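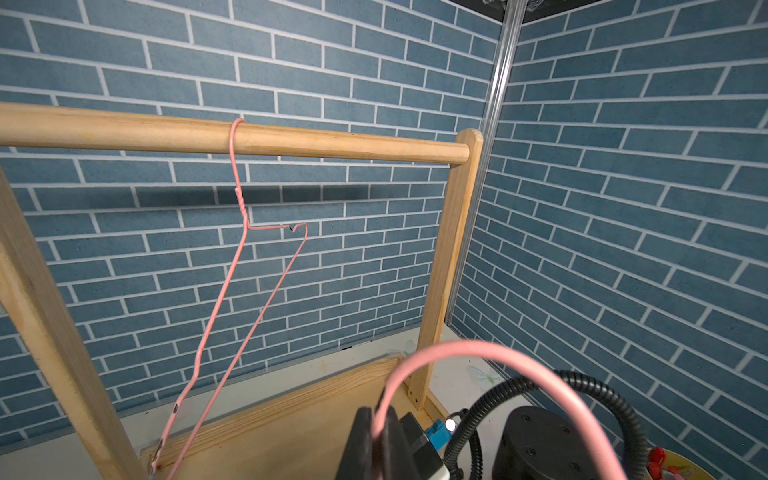
The Kimaro playback system ran on two computers, a primary and a backup, with a switcher between them that changed over if the primary stopped sending tone. I built the rig and I traveled with it. At Flolport the production office had put me in the wardrobe room, as the space at the side of the stage had been given to a lighting dimmer, and I set the rack cases down next to a light pine clothes rack. A pink wire hanger was hooked over the rod. I clipped my headphone cable over the end of the rod to keep it off the floor, powered up both computers, and loaded the set.

The set was the same as on the previous tour with one change. The group had been a quintet and was now a quartet. The fifth voice had left in the spring under terms that I was shown in summary. The part that concerned me was a single line, which said that no recorded performance by the departing member would be reproduced in concert. On my system that meant stem 7.

Stems are the separate parts of a backing track. Drums were on the first pair, bass on the next, and so on up through keyboards and the group harmonies. Stem 7 held the guide vocal and the high doubles, nearly all of it the fifth voice. I muted it in every song. I also colored it gray, so that anyone filling in for me would know to leave it alone.

I could have deleted it. Standard practice is to remove unused audio before a tour, and the checklist I wrote myself says so. I had left the files in place because the last song, "Kikemach," was built on them. The tempo of that song is not steady. It was recorded without a click, with the fifth voice singing alone over a piano, and the click track was made afterward by marking the beats by hand. Without stem 7 in the project I could not check the click against anything.

Load-in at Flolport was at nine in the morning. The line check was at two. The group arrived at three and went through the first half without stopping. The monitor engineer reported that the vocals sounded late in the in-ear mix, and the singer on the left of the formation said the same thing in fewer words. I measured the path. There was a delay of 63 milliseconds between my outputs and the ear packs, which is enough to make a singer drag. It came from a Pruvel network box that the house had added between our desk and theirs. We took it out and ran copper. The delay went away.

At four we ran "Kikemach." The house was dark and the desk operator had the lights on a hold. The song opens with piano alone. In the new arrangement the fifth voice's first verse had been given to the youngest member, who had learned it from the record and sang it correctly. The pitches were right and the words were right. The phrasing followed the click exactly, and since the click had been drawn by hand around someone else's breathing, the youngest member was breathing in places where a different person had needed to.

I noticed this as a technical matter. There is a gap before the last line of the verse where the click slows. On the record the fifth voice takes a breath there, a loud one, which the mixing engineer had wanted to cut. It was kept. In rehearsal the youngest member had already taken a breath one bar earlier and had no use for the gap, so that the voice stopped and the piano went on and nothing happened in between.

The musical director asked me over the talkback if I could close it.

I said that I could. It meant redrawing the tempo map for that bar and everything after it. The lighting cues were locked to the same timecode and would have to be moved by the same amount, and the video too. I said I would need an hour.

"Do it if there's time," the director said.

There was time. Doors were at seven and I had no other faults open. I sat in wardrobe with the project on the screen. To redraw the bar I needed to see where the notes of the vocal began, and to see that I needed stem 7, so I took the mute off and sent it to my headphones only. I confirmed the routing twice. Nothing on that bus could reach the desk.

The fifth voice came in on the piano. I had heard this file at every show of the last tour, and before that during the edit, when I placed the markers. At the time I had been in a room with the fifth member sitting behind me eating crackers and asking why it took so long. I had explained that a computer does not know where a beat is unless someone tells it. The fifth member had thought about this and said that it seemed fair.

I played the verse to the gap. The breath was there, and before it, very low, was a sound I had not marked. I raised the gain. It was the piano bench. The player had shifted and waited for the singer. The slow place in the click, which I had always put down to the voice, began slightly before the voice did.

I played it several more times. I then made a copy of the project, closed the gap in the copy, and moved the cues. It worked without errors. The verse ran straight through and saved a little under a bar. I played the two versions one after the other on the headphones, without the vocal, as the audience would hear them. The new one was better by any measure I would be asked to report on.

The wardrobe supervisor came in for a steamer and asked if I was all right. I said I was checking files.

At six I called the musical director. I said that the edit was done and tested and that I recommended against it. I was asked for the reason. I said that a change to timecode this close to doors carried a risk to the lighting and video cues. This was true, and it appears in the show report under my name.

There was a pause on the line. The director asked whether the youngest member should be told to move the breath.

"It would be simpler," I said. "It costs nothing on my side."

The note was passed along. I do not know how it was worded.

The house was sold to its capacity of 1,407. The primary computer ran the whole set and the backup was not needed. "Kikemach" began at 9:42. I had stem 7 muted and gray, and I had my hand near the switcher, as I do for every last song. The youngest member sang the verse and did not breathe in the early bar. I could hear the air running out toward the end of the phrase, and the pitch dipped slightly. Then the click slowed, and the piano sound on stem 4 slowed with it, and the breath came, picked up by the headset microphone and sent through a system I had cleared of delay that afternoon. It was louder than the one on the record. The monitor engineer looked over at me and I shook my head, meaning leave it.

The song ends at 209 seconds. I let the timecode run to the end of the file and stopped both machines.

During load-out I went through the checklist. Item by item I signed off the power, the cables, and the drives. At the line for unused audio I stopped, and then I copied stem 7 of "Kikemach" to the archive drive, confirmed the copy, and deleted it from the primary and the backup. The click stayed as it was. I took my cable down from the end of the rod, coiled it, and closed the cases. The truck was called for midnight and left the dock shortly after.

Filed under: Stories > Backstage Fiction
Last updated: November
Print this story
E-mail this story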